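Sharing a bench with the arm: desktop teardown at Ketbridge

Since February the arm takes the drives and memory, and the technician does the rest. Shifts run 4 hours, with 2 people per bench.

1. Open the case and lay it flat.
2. Press Hold before you reach in – every time.
3. Free any cable that crosses the drive cage.
4. Step back, then press Run.
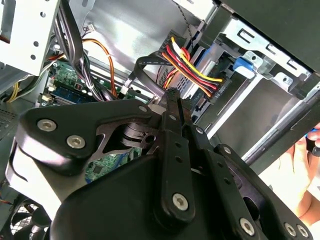 If a connector won't let go after 15 seconds, the arm stops and the job is yours. Log it under Edel. Remigiusz Wysocka reads the log at 40 cases and changes the settings.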